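# Hultetti sorts 197 used server processors for second round of reuse 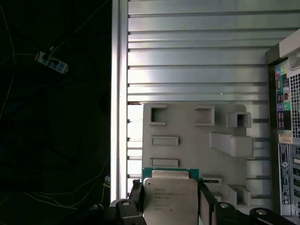 *An Intel Xeon processor, with a gray plastic tray behind it.*

Hultetti, the computer reuse workshop on the upper floor of the old Troltton building, has begun sorting 197 used server processors taken out of machines that two local employers retired this spring. Work started Thursday morning and is expected to run into May.

The processors are from office and storage servers at Mfaume, the freight company, and from the records department at Sumby. Until last year both would have sent complete machines to a scrap dealer. Under the new arrangement, the servers come to Hultetti first, where drives are removed and wiped, memory is pulled and tested, and the processors are cleaned, checked and put into trays by model.

Akinyi Nyamweya runs the parts bench. She said the processors are the slowest part of the job, mostly on account of the cleaning.

"Old thermal paste gets everywhere," Nyamweya said. "You wipe the top, you think you're finished, and then there's a line of it along the edge of the board. It has to come off before anybody reads the markings."

The markings matter because two processors that look the same from a few feet away can differ in speed, core count and the boards they will fit. The model is printed on the metal lid, along with smaller codes. Staff copy the model and the specification code into a spreadsheet, and a second person reads them back before the part goes into its tray.

Of the 197 processors, 193 have been logged so far. The remaining four have lids too scratched to read with confidence, and they will be identified by starting them up in a test board. Nyamweya said she would sooner do that than guess.

Each part is then run under load overnight. Hultetti has five test boards, and not all of them accept every type of processor in the batch, so the schedule depends on which models come up. The workshop has asked Mfaume for one of its older boards to help clear a group that only fits that socket. The board had not arrived by the end of the day Thursday.

Handling is the other concern. The contacts on the underside are easy to contaminate with skin oil, and the processors are held by the sides when they are moved. Trays are kept closed between steps. People working at the bench wear a grounding strap, and the carpet tiles that used to be in the room were taken up over the winter.

Parts that pass will go into rebuilt servers for schools and small nonprofits in the area, with a first group of machines planned for the fall. Some will be kept as spares – the workshop has had to turn away repair requests in the past for lack of a matching processor. Parts that fail will be sent on for metal recovery with the rest of the scrap.

Mfaume and Sumby will each get a list showing what happened to their equipment, including the processors that could not be reused. Sumby also asked for written confirmation that every drive was wiped, and Hultetti delivered that before the other parts were unpacked.

Nyamweya said the workshop can take another batch once this one is tested, but it has no shelf space for more complete servers until the empty cases are picked up. Collection is booked for early next month.

Businesses with servers to retire can leave a message at the Hultetti front desk. The workshop asks that machines be brought in with their rails and power cords, and that processors be left in their sockets.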